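# 커피 도구와 작은 유리병들

몰트스테드 작업실 한쪽 작업대에 놓고 쓰는 물건들을 모은 갤러리입니다. 핸드드립 도구와 뚜껑 있는 용기, 코르크 마개 병처럼 크기가 작고 자주 손이 가는 것 위주로 골랐습니다. 새로 산 물건보다 오래 쓴 물건이 많고, 짝이 맞지 않는 것도 그대로 두었습니다.

작업대 벽에는 꽃무늬 벽지를 붙였습니다. 가운데에 커다란 분홍 모란이 있고, 그 위의 작은 모란에는 주황색과 검은색 무늬 날개를 가진 불나방이 앉아 있습니다. 바닥은 흰색이고 앞쪽으로 옅은 분홍 장미와 초록 잎이 수채화처럼 들어가 있습니다. 흰 바닥이라 가루가 떨어지면 바로 눈에 띕니다.

## 드립 도구
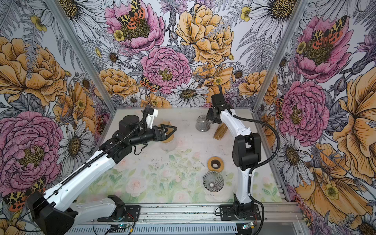 *유리 드리퍼, 나무 링, 황갈색 종이 필터. 뒤쪽은 작은 유리 피처.*

드리퍼는 투명 유리이고 안쪽에 나선형 리브가 있습니다. 리브는 필터가 벽면에 달라붙는 것을 막아 물이 내려갈 길을 만들어 줍니다. 유리 제품은 플라스틱보다 무겁고 처음에는 차가우므로, 추출 전에 뜨거운 물로 한 번 데우고 그 물은 버립니다.

나무 링은 가운데가 뚫린 둥근 모양입니다. 물에 담가 두면 갈라질 수 있어서 젖은 행주로 닦고 세워서 말립니다. 기름은 일 년에 한 번, 10월에 얇게 바릅니다.

종이 필터는 표백하지 않은 것을 씁니다. 종이 냄새가 신경 쓰이는 분은 먼저 물로 헹구면 됩니다. 접힌 채로 겹쳐 두고 한 장씩 꺼내며, 습기가 많은 철에는 뚜껑 있는 통에 넣어 둡니다.

작업실에서 주로 내리는 양은 물 300ml입니다. 물 온도는 끓인 뒤 조금 식혀 90도에 맞춥니다. 원두는 퀸런에서 볶은 것을 받아 쓰고, 굵기는 중간보다 약간 굵게 갑니다. 진하게 마시는 사람이 있으면 물을 줄이지 않고 원두를 조금 더 넣습니다.

## 뚜껑 있는 용기와 병

큰 봉투째 두고 쓰면 향이 빨리 빠지기 때문에 자주 쓰는 재료는 작은 용기에 덜어 둡니다. 용기는 따로 맞춰 산 것이 아니어서 색과 높이가 제각각입니다.
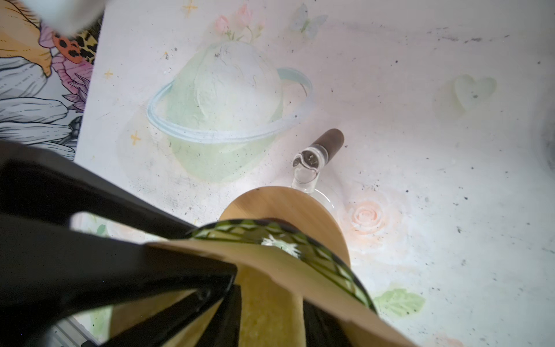

**마르기트 페케테** | 작업실 살림 담당, 글

초록색 유리에는 마름모꼴 무늬가 촘촘하고, 위쪽에 작고 하얀 꽃 장식이 있습니다. 위에 올린 둥근 나무판은 꿀색에 가깝고 결이 희미합니다. 그 옆에 누운 투명한 병에는 진한 갈색 코르크를 끼웠습니다.

상판의 고리 두른 연둣빛 행성과 그 위에 핀 분홍 꽃은 손님들이 가장 자주 물어보는 그림입니다. 오른쪽에 아주 옅은 청록색 나비도 있는데, 이쪽은 못 보고 지나가는 분이 많습니다.

유리 용기는 병솔로 씻고 엎어서 말립니다. 무늬 사이에 낀 가루는 부드러운 칫솔로 문지르면 떨어집니다. 나무 뚜껑은 식기세척기에 넣지 않습니다. 코르크는 오래 쓰면 부스러지므로 가장자리가 닳기 시작하면 새것으로 바꿉니다. 병 입구보다 조금 큰 것을 골라 따뜻한 물에 잠깐 담갔다가 끼우면 잘 들어갑니다.

작업실은 클릴트비 거리 327번지에 있고 오전 11시에 엽니다. 도구는 직접 만져 보셔도 되며, 유리 제품은 작업대 위에서만 들어 봐 주세요. 판매용은 입구 쪽 선반에 따로 있습니다. 드리퍼와 필터 재고는 쇼나 마후이카에게 문의하시면 됩니다.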